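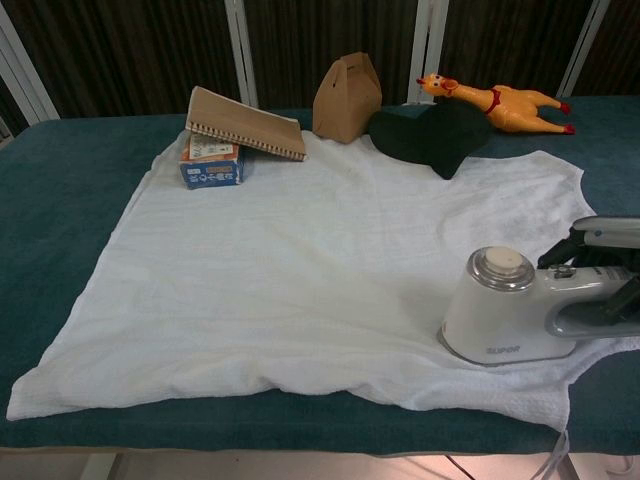

Vinyl pressing FAQ

How many records do I have to order?
The minimum run at our Sultport plant is 100 copies for 12-inch and 200 for 7-inch. Repeat orders from the same stampers can be smaller. Email us first.

What does a short run cost?
The minimum 12-inch run on black vinyl with a printed jacket is $2,480 before freight. Colour vinyl and gatefold jackets are extra.

What files do you need?
24-bit WAV, one file per side, with the gaps between songs already in place. Include a track list with start times. We can't cut from MP3.

Can I use my CD master?
You can, but a loud master often has to be cut at a lower level. Ask your mastering engineer for a separate vinyl version and go easy on the sibilance.

How long can a side be?
Up to 22 minutes at 33 rpm on a 12-inch. Longer sides will be quieter.

Do I get test pressings?
Yes, 2 copies. Play both all the way through, on more than one turntable if you can. You have 10 working days to approve them or tell us what's wrong.

Who prints the jackets?
Usmani prints jackets and inner sleeves. Centre labels are done in-house. Use the Vavier templates on the artwork page and leave the bleed on.

Can I pick up my order?
Yes, Wednesday only, from the Turkia Road door. Bring your order number.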